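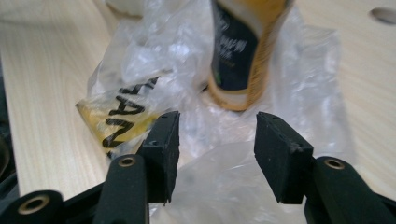
Welcome, and thanks for stopping in at the Vuslow Lending Pantry questions page! We get a good many emails about how the food share works, especially from people who've just moved to the neighbourhood, and Mélanie Lavoie finally sat me down in April and told me to write the answers out once and for all. The subject that fills our inbox more than any other is packaging. A clear plastic bag, even a crumpled one like this, is perfectly welcome with us for dry goods, provided it's clean and you've put a label on it saying what's inside and when you packed it. The rest of what people ask is below, in no very strict order.

Do I have to be a member to take something home?

No, you don't. Anyone can come to the counter and fill a bag. Membership is for people who'd like to borrow the bigger kitchen equipment as well (the canner, the dehydrator, the apple press in season), and it means filling out one form and leaving a phone number we can reach you at. There's no fee. If you'd like to put something in the jar by the door, that's kind of you, and it goes toward flour.

What can I bring in?

Flour, rice, lentils, dried beans, pasta, oats, sugar, tea, spices you bought too much of, tins without deep dents, and jars with the seal unbroken. Garden vegetables are lovely too, and please don't worry if the carrots have legs. We're always short of cooking oil, so if you see it on sale, think of us!

What can't you take?

Home-canned meat or fish, anything with the seal broken, baby formula, and medicine or vitamins of any sort. I know it's hard to hear that about the canned salmon, and Ghislain Gagnon still brings it up with me, but the answer hasn't changed.

My rice has no best-before date on it. Is that all right?

Usually, yes. If you moved it out of its original package, write down the month you did it and your best guess at when you bought it. We'd much sooner have "bought last winter, I think" than nothing at all.

How do I keep moths out of my own cupboard?

I could go on about this all day. Put new flour and grains in the freezer for a few days when you bring them home, then let them come back to room temperature with the bag still closed so they don't get damp. After that, move them to glass or a hard-sided tub with a good lid, as pantry moths can chew through thin plastic. Bay leaves smell nice, but I've had moths live quite happily beside them. If you do find some, wipe the shelves down, vacuum the corners and the little peg holes, and check the birdseed - it's very often the birdseed.

When are you open?

The counter opens at 9 in the morning and closes at 2, and the equipment shelf keeps the same hours. If you work days, write to Aaliyah Cloutier and she'll set up an evening pickup with you.

Where do I find you?

We're at 614 Plundau Street, on the side with the bike racks. Go past the main door and use the ramp. The buzzer sticks a little, so give it a good push.

How long can I keep the canner?

Two weeks, and you can renew once if there isn't anyone waiting. During tomato season we ask for it back after one. Please return it with the rack and the gasket, and let them dry separately.

Do you run any classes?

We do! Wahyudi Pangaribuan teaches tempeh at home in the fall, and Zachary Ross has a bread evening for beginners that fills up quickly. Bring an apron and a container for your dough. To get on the list, leave your name at the counter or reply to the newsletter.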